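Category: Textbooks > Home & Interiors > Color Basics
Shares 55 | Comments 7

Chapter 3
Color Before Furniture

I painted my first kitchen the color of weak tea, and I lived with it for years before I admitted I didn't like it. I'd picked it from a paper chip the size of a stamp, standing under the lights at the store in Bundberg. Please don't do that! Most of this chapter is about what to do instead.

Let's start with strong colors, the ones people get scared of. A red wall pulls your eye first and makes everything near it look different — white looks whiter, pale gray can start to look a little green. I love that. It can also wear you out if the room is small and you eat breakfast in it every day.

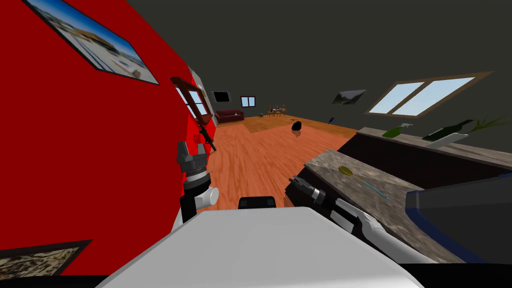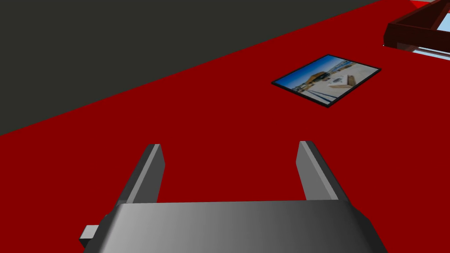
Flat Red Tabletop

So before you buy anything, make a big sample board and move it from wall to wall. Look at it in the morning, then again after dark with the lamps on. Write down the bulb you're using too (mine are 3000 K, on the warm side, and reds go almost orange under them). I did my last round of boards in February, when the days are short and gray, and the color I chose then looked much louder by summer.

In the next section we'll mix a red of our own and see how much white it takes to calm it down. Keep your boards — you'll need them for Exercise 2.

Related items
Chapter 2: Light, Bulbs and Windows
Chapter 4: Picking a Counter You Can Live With
The Bepari Color Workbook
Clastutetti: Small Rooms, Big Walls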